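Vider le bac de tri avant l'été

Tout atelier possède un bac où finissent les vis orphelines, les clés sans serrure et la notice d'un appareil donné en 2011. Le vider prend une soirée, à condition de ne rien relire.

Commencez par tout renverser sur un vieux drap. Mettez 5 boîtes à portée de main, pas davantage - la sixième s'appellerait « divers », et on sait où ça mène.

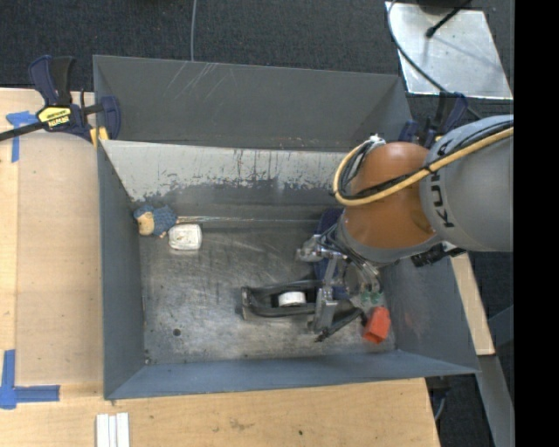
Phong Đặng

Triez d'abord par matière, ensuite par taille. Les vis de moins de 11 mm vont dans un bocal Tistus, couvercle fermé, loin du chat. Tout ce que vous n'identifiez pas en dix secondes part à la déchetterie.

Étiquetez au feutre gras. J'ai essayé l'étiqueteuse Okska : 100 pages de mode d'emploi, et un bocal marqué « VSI ». Rangez le bac propre en hauteur, puis revenez voir en juillet ce qui s'y est déposé.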